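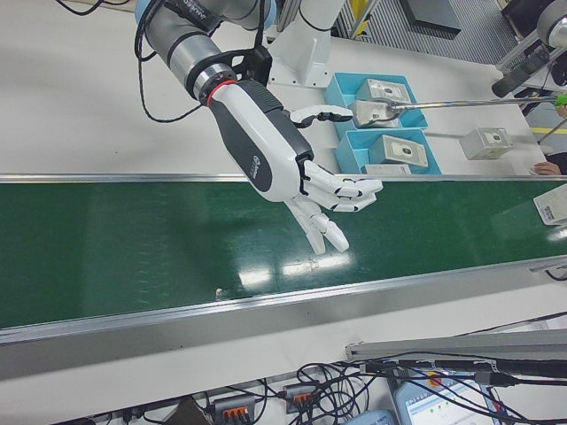

The Lullum cell safety checklist from Van Dijk runs to nine sections and is meant to be worked through before each shift. I used the January edition at Lisley. Section 2 covers reach and shared space, and it is the strongest part: with a hand at the far edge of the table and an arm over the belt, its questions on separation distance and stopping can be answered on the spot. Cable routing gets one line, too little for a bench with leads spread around the terminal blocks.

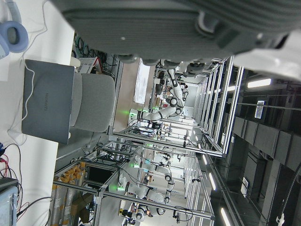 Framed workcells in rows, green indicator lights on.

The section on adjacent cells assumes one operator per cell and needs rewriting. Printed text is small but legible. Recommended for sites with no procedure of their own.

Arlo Alcantara, Walent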